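Notes for week 5 – film publicity, public complaints, and who gets to say no

Welcome back, everybody. Last time we got as far as the trailer and then ran out of clock, so we'll pick up with posters, which I promised you and which I think are more fun anyway. Bring the reading packet if you still have it. If you've lost it there are spare copies in the tray by the door, and please take only one!

A poster has to do its job in the time it takes to walk past it. The studio wants you to remember a face and a title, and everything else is squeezed in underneath. Trouble usually begins when the face is doing something that part of the public would prefer it didn't do – drinking, say, or waving a pistol, or riding a motorcycle with no helmet. 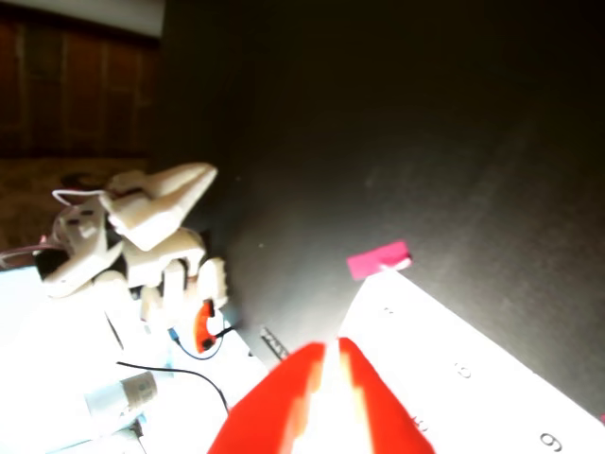 Our main case this week is the comedy *Brutside*, put out by a mid-sized distributor called Sarex. The poster showed the leading man balanced on the railing of a bridge with a bottle in his hand. A road safety group wrote to the distributor and asked for it to come down. Sarex answered, politely enough, that the bottle was lemonade (you'll find the letter in your packet, and it's worth reading out loud to a friend). By then 300 copies were already up in bus shelters.

Have a think about these before the discussion on Saturday:

- Who was the group really writing to: the distributor, the actor, or the newspapers?
- The letter went out 11 days before the premiere. Would it have mattered as much a month after?
- Sarex offered a new version for family theaters only. Does a half step like that calm people down, or does it look like admitting the point?
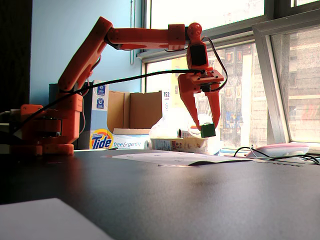 ## The actor's position

Students often assume that an actor approves every picture of himself. Some do have that in their contracts, and plenty don't. In the *Brutside* case the star had a say over his name and the size of the lettering, and no say at all over the photograph. He apologized all the same, which pleased the road safety people and annoyed the distributor a good deal. I go back and forth on whether he was wise to, and I'd love to hear where you land.

Compare this with the Elulach festival, where the organizers picked the still themselves and took all the complaints themselves too. It was a much quieter affair, and it's the shorter of the two readings.
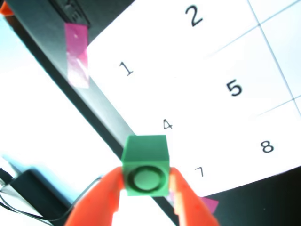
## For next time

Read the Vondráček chapter on ratings boards, at least as far as the section on appeals. It's 40 pages, and the first few are slow going, so do stick with it. Then write me one page, in the form of a letter from a complaining group to a studio. Choose any film you like, ask for something definite, and give a date by which you want an answer. Typed or handwritten is fine by me.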